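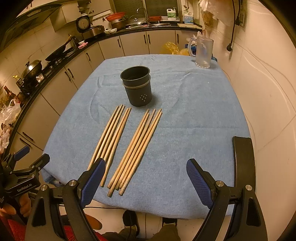
ok so I'm two weeks into the new kitchen in Killby and the thing taking up all my brain space is chopsticks. a thread, sorry

We own ten that anyone likes using. Light wood, plain, nothing fancy. In the old place they lived in the fork drawer and slid under everything and I'd find one in the back in August like a lost sock

So this week they're getting a proper home. Dark gray utensil holder, the round kind with drainage holes low down on the side. I set it in the middle of the table on the blue cloth and it looks good there?? might just leave it out all the time

(yes the cloth still has its fold lines. I own an iron. I am not going to use it on a tablecloth)

Big debate is tips up or tips down. My mom was tips up, always. Maarten Verbeke from my old building in Gikthorpe swore by tips down and would quietly flip ours when he came for dinner

I've landed on tips up. You grab the fat end otherwise and the next person gets your fingerprints on – wait no, that's the argument for tips down. hang on

ok I've gone and thought about it. Still tips up, they dry better that way. I will not be taking questions

Next problem is the clear pitcher. It's parked on the far corner of the table and the plastic looks cloudy. Has anyone had luck with vinegar? I've seen 2 people say overnight and one person say never ever

Also the kitchen is super narrow so whatever doesn't fit in a cupboard ends up in bags on the floor behind the table. I'm getting to those. probably tomorrow, after coffee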